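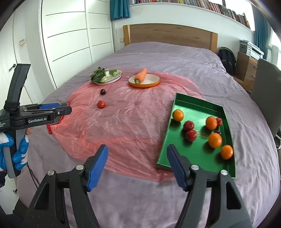 Green tray on the spare bed, Wednesday, second go.

Got the sheet down by ten past nine. I used the pinkish-red plastic one again because it wipes clean and the lavender bedspread does not. The bed is the wrong height for standing and the wrong height for sitting, so I did the first half stooped and the rest from the grey chair. My back prefers the chair.

Day three of the trial pair. The Dasard people give you a fortnight, and then you either send the grippers back in their box or pay £606 for the two with straps and spare pads. Closar do a similar set on monthly hire. I had theirs in the spring and wrote most of my notes about the trigger, which was stiff. These are lighter to squeeze. By the end of the morning I had only the usual ache at the base of the thumb and none up the forearm.

Mandarins are easy. The blue pads have enough texture that the skin doesn't slide, and I can pick one up slightly off centre and still get it over the rim of the tray. Apples less so. The larger ones want the jaws opened nearly the whole way, and if I come in at a slant one jaw touches first and pushes the apple across the tray. Came in straight from above after that and had far fewer go astray. Must put this in the write-up, as the leaflet shows them coming in from the side.

Tomato: fine, no marks on it. Plum: dropped it twice, once on the sheet and once on the floor, where it went under the bed. Carrot off the orange-rimmed plate went well if taken in the middle and badly if taken at the thick end. Greens are a nuisance. I pick up the bunch and half of it stays on the plate. Did them last and may leave them out tomorrow.

The glare off the green tray bothers me. I drew one curtain and it was better for my eyes but then the far side of the bed was dim. Could try the old baking tin, which is duller, but I want the same tray all fortnight or the days won't compare.

Straps. The instructions say to fasten them before switching on, and I keep doing it the other way round. The left one needed tightening again after the tea break. I would like a second row of holes or a bit more Velcro. Wore the blue and white gloves, which are a touch big, and the slack in the fingertips gets in the way when I reach for the trigger. A size down would do it. Gloves aren't included in the price, and I think they should be.

Battery lasted 90 minutes, which is what the box says. Charging took me past lunch.

Rang the Dalen helpline in the afternoon, as they handle returns for Dasard, to ask if the pads can be bought separately. They can, but only from the Sindham warehouse and only in packs of four. Reference for the call is 3729. Wrote it on the lid.

So far I would keep the pair if the price included gloves. Without them I'm undecided. Tomorrow crockery, if I can clear enough room, and the fruit needs eating before the weekend. Two of the apples are bruised. Crumble.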